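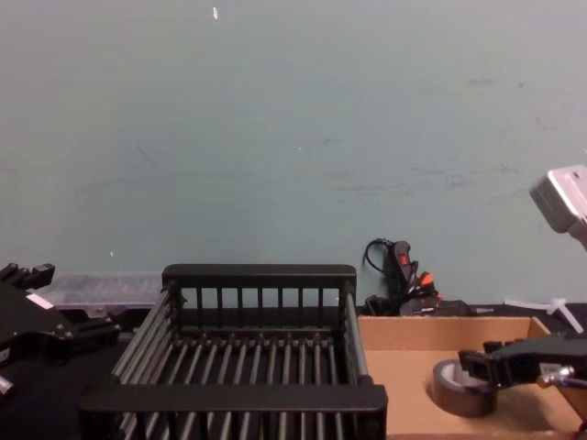 What should we budget for a first two-arm station?

Plan on three lines: the arms and their grippers, the bench and everything bolted to it, and a year of spares. Most first-time buyers at Gendia price the first line carefully and guess at the other two. Ask for a written quote on all three before you take a number to your manager.

Does the quoted price include grippers?

It depends on the supplier. Bondcombe quotes the arm and gripper together. Bustos lists grippers separately, along with cables and mounting plates. Put both quotes into the same layout before you compare them. Our purchasing sheet has a row for each part.

How much should I set aside for spares?

Allow $1343 per station for the first year. This covers finger tips, one set of connectors, two cables and a replacement power supply. Finger tips go fastest. If a station handles tape, cardboard or anything with a sticky face, order a second set with the first.

Do we need to buy racks and bins from the arm supplier?

No. Ordinary racks, trays and cartons work for most sorting and packing tasks, and you probably have some in the building. Check the reach chart first — a rack that suits a person standing at a bench can be too deep for a short arm.

Can we rent before buying?

Juko rents two-arm stations by the month, with a $2000 deposit that is credited if you buy the same unit. Delivery is charged both ways. Renting makes sense if your parts list is still changing.

How long does delivery take?

The last order took 19 working days from signed purchase order to loading dock. Custom mounting plates add to that. For an April start, get the order signed before the end of January.

What does the site need to have ready?

A level bench, a grounded outlet on its own breaker, and clear floor on the side where the operator stands. Network access is needed for setup only.

Who approves the purchase?

Remedios Barredo signs for single stations. Two or more go to Haf Lougher with a floor plan attached. Use form 307 in either case and leave the asset number blank.

Are training costs part of the equipment budget?

No, they come out of the department's own training line. The supplier's setup visit does count as equipment if it appears on the same quote.

Prices and delivery times last checked Nov 23, 2020.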